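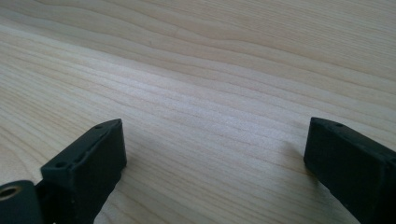
Clulleven Hedgerow and Pond Survey: Progress Report to the Henus Fund
7/23/21

Dear Rok Zupan and everyone at the Henus Fund,

I had meant to get this to you before the end of June, and I do apologise for the wait, but the frogs were late and so I was late too. There is a good deal to tell you, nearly all of it cheerful, and I hope you will forgive me if I wander a bit along the way.

Where we have got to

You will remember that the grant was for two seasons of recording the small wildlife of the Clulleven reserve, mainly the beetles, dragonflies and frogs, and for fixing up the lower pond so that there would be something there to record. We are now partway through the second season. The logbook stands at 355 entries, which is far more than I thought we would manage when I filled in your form at my kitchen table with a cold coming on. A fair share of those are ladybirds, I admit. Ladybirds are easy to find and easy to like, and our younger recorders write down every one of them with great care.

The lower pond

The pond is holding water again, and I can't tell you how pleased we are! The old clay had cracked right along the north bank, and for a couple of summers it had been more of a muddy saucer than a pond. We patched the clay in early spring, let the rain do the filling, and resisted the urge to top it up from the tap (chlorine is hard on tadpoles, and the neighbours were watching their water bills anyway). The level dropped a hand's width in the first dry spell and then stayed put.

Pondweed came back by itself along the shallow side. We planted rushes at the deeper end, and half of them took. The other half were pulled up by ducks, who seem to regard new planting as a salad put out for their benefit. We have replanted with coarse netting pegged over the roots, and will lift it in the autumn once the plants have a proper grip.

The first dragonfly was seen over the pond on a warm, still afternoon, a big blue-green male going up and down the same stretch of bank as though he were paid to. I stood there far longer than I should have and let my tea go cold on the fence post. We have since found empty larval skins on the rushes, so at least a few dragonflies have grown up in the pond and aren't only passing through.

The hedgerow

This has been slower going. The beetle traps along the hedge filled with rain twice, and the catch from those weeks was too poor to use. We have moved the traps up the slope and given each one a little tin roof on wire legs, and the results have been much better. Ground beetles are doing well under the hawthorn. Near the gate, where the grass is mown hard, there is very little, and I would like to talk with the reserve about leaving that strip alone until the seed heads have dropped.

I should also mention the wasps. A nest went up in the hollow ash beside the path, and there were calls to have it removed. We put up a rope and a polite sign and sent walkers around the other way. The wasps have kept to themselves, and I am told the caterpillars on the cabbages next door have been noticeably fewer this year, though I wouldn't put that in a scientific paper.

Money and equipment

The spending is close to plan. The clay work cost a little less than the quote and the netting was extra, so the one has very nearly paid for the other. We bought two hand lenses from Ravn and they have been a joy. The moth trap we ordered through Nunance arrived with a cracked lid. They have promised a replacement, and in the meantime the lid is held together with tape and works well enough on a dry night. Receipts are in the envelope behind this letter, in order of date, apart from the one for the pegs, which went through the wash and is only partly readable.

What comes next

For the rest of the season we will carry on with the pond counts each fortnight, and start the moth evenings as soon as the nights are a bit darker. The moth evenings can take up to 2 households at a time, as the path by the trap is narrow, and the list is already filling nicely. I would also like to check the identifications for the smaller beetles against a better key than the one I have, whose colour plates have all faded to the same brown.

If any of you would care to visit, please come. Early morning is best for the frogs and mid-afternoon for the dragonflies, and sturdy shoes are a good idea at any hour. I will send the final figures with the closing report once the traps are in for the winter.

With warm thanks,

The Clulleven survey coordinator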